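Section 7: Setting Out and Putting Away the Mixing and Serving Bowls 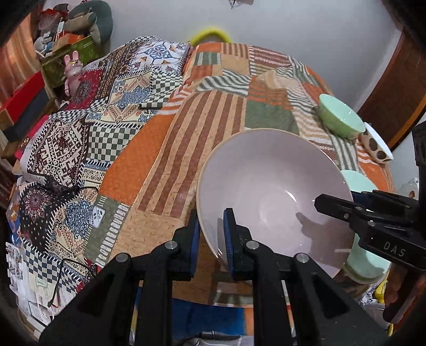 7.1 Purpose
This section applies to all households and guest kitchens supplied with the Lomell bowl set. It should be read before the bowls are first used and kept with the remainder of the guide.

7.2 Before first use
1. Choose a level surface. Lay a cloth over it and smooth the cloth out with the flat of the hand.
2. Remove all paper and card from between the bowls.
3. Wash each bowl by hand in warm water with a mild washing-up liquid. Rinse and dry with a soft towel.
4. Check the rim of each bowl for chips by looking along it in good light.

Caution: Do not use a bowl with a chipped or cracked rim. Set it aside and report it to Pallavi Garg at the Gusora stores desk, quoting the set number on the packing slip.

7.3 Setting out
1. Put the largest bowl down first, away from the edge of the surface.
2. Place the smaller bowls beside or behind it, leaving enough room for a hand to pass between them.
3. Make sure that every bowl stands on its base. A bowl left leaning where the cloth slopes away may slide when the cloth is pulled.
4. Fill the bowls only when they are in their final positions.

Note: The cloth protects the surface from scratches. It does not protect it from heat. Use a separate mat under any bowl holding hot food.

7.4 Moving a bowl
1. Empty the bowl if its contents weigh more than 330 grams.
2. Take hold of the rim on both sides and lift straight up.
3. Lower the bowl gently. Do not drag it, as the cloth and anything else standing on it will follow.

7.5 Putting away
1. Confirm that all bowls are clean and fully dry.
2. Stack them by size with the largest at the bottom. Place a folded paper napkin between each pair.
3. Store the stack on a shelf no higher than shoulder height.
4. Shake the cloth outdoors, then fold it and lay it on top of the stack. The cloth should be washed separately at 40 degrees when soiled.

Caution: Do not stack bowls of different sets together. The bases differ and the upper bowls may become wedged.

7.6 Replacements
Requests for single bowls should be addressed in writing to Sushil Dwivedi. Cloths are ordered separately and are listed in Section 8.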